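Trucos de taller: percepción y control con objetos blandos

Recopilados por Doina Obradović y Hollis Tillman, taller de Brandthorpe

Las telas y los peluches dan más trabajo al software que una caja rígida. Estos consejos salen de nuestras notas con Mok, el planificador que usamos a diario, y sirven para casi cualquier programa parecido.

Máscara de color. Si el objeto es verde oscuro, la segmentación confunde los pliegues con la pinza negra. Suba la exposición antes de tocar los umbrales. Una mesa o un suelo de madera clara facilita mucho la separación.

Apertura. No guarde una sola anchura de agarre por objeto. Guarde un intervalo y deje que el control cierre hasta notar resistencia. En Mok el campo se llama ancho_min y va en milímetros; el nuestro está en 82 para telas dobladas.

Punto de agarre. En una tela arrugada, pida al planificador el pliegue más alto. El centro geométrico suele caer en una zona plana. 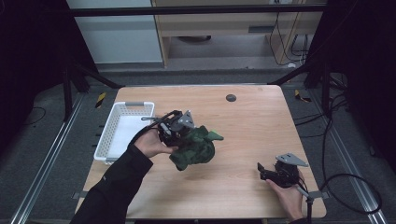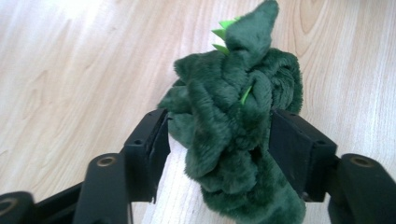

Agarre de objetos blandos con pinzas manuales: tela verde oscura en la primera foto, dinosaurio de peluche en la segunda.

Sincronización. Con dos pinzas, compruebe que los relojes coinciden al empezar cada sesión. Un golpe seco de una contra otra deja un pico en los dos registros y basta con alinearlos. Borislav Dimitriou lo hace también al terminar, para medir la deriva.

Cables. Deje holgura suficiente para llegar a todas las esquinas de la mesa. Un tirón aparece en la trayectoria como un salto y el filtro no siempre lo quita.

Detalles pequeños. Las púas de color vivo de un peluche son buenos puntos de seguimiento, pero desaparecen entre los pliegues al apretar. Configure el seguidor para que tolere pérdidas de 600 ms.

Registros. Ponga el nombre del objeto en el archivo, además del número. El episodio 2133 nos costó una mañana por llamarse solo así.

Reproducción. Pase primero la trayectoria en el simulador a media velocidad. Si la muñeca gira de golpe, revise el signo de los cuaterniones y vuelva a exportar.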